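2023年8月25日 工作记录

今天继续做Zevness乐队那张现场专辑的母带转换。磁带一共5盘,第3盘的盒子上写的编号是927,可是目录里没有这个号码。我先按927登记,等Sawsan Atallah回来以后再问她,她比我更了解Zirkberg那个时期的录音。

上午先清洁磁头,然后校准播放电平。第1盘没有困难。第2盘在第二首歌的中间有一个地方高频掉得很明显,我倒回去重新放了两次,位置都一样,所以我认为是磁带本身的问题,机器没有问题。这里我没有做任何修补,只在表格里写了时间点。以前我修得太早,后来混音的同事不满意,他们说得有道理。

第3盘的速度稍微偏快。我用钢琴的音来对比,整首歌都高了一点,但是观众鼓掌的声音听不出差别。需要决定一个问题:是按照钢琴来调整,还是保留原来的速度?我自己倾向于调整,因为Ukcombe音乐会的其他歌曲音高都是正常的。两个版本都先存好了。

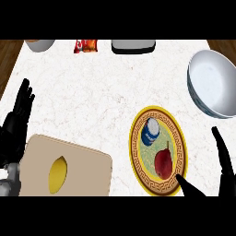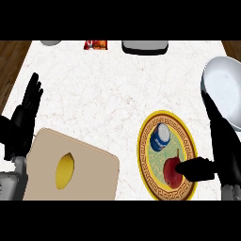 大理石台面,渲染图两张

下午听了Jaidee做的试混版本。铜管组放在左边太远,歌手的声音又有一点闷,摇摆乐的曲子听起来不够轻快。我的意见是鼓刷的声音可以再大一点,低音提琴不要动。最后一首的安可部分,主持人说话的那一段,我建议保留,唱片公司希望剪掉,这件事我不能决定。

还没有做完的事:
第4盘和第5盘,明天接着转。
927号的来历,问Sawsan。
曲目表里有一首歌的作曲者写了两种拼法,要去查版权登记。
九月送压片厂以前,封套上的文字要再校对一遍。

备份:今天的文件已经复制到两个硬盘,校验都通过了。红色标签的硬盘放在柜子的上层,请不要拿走。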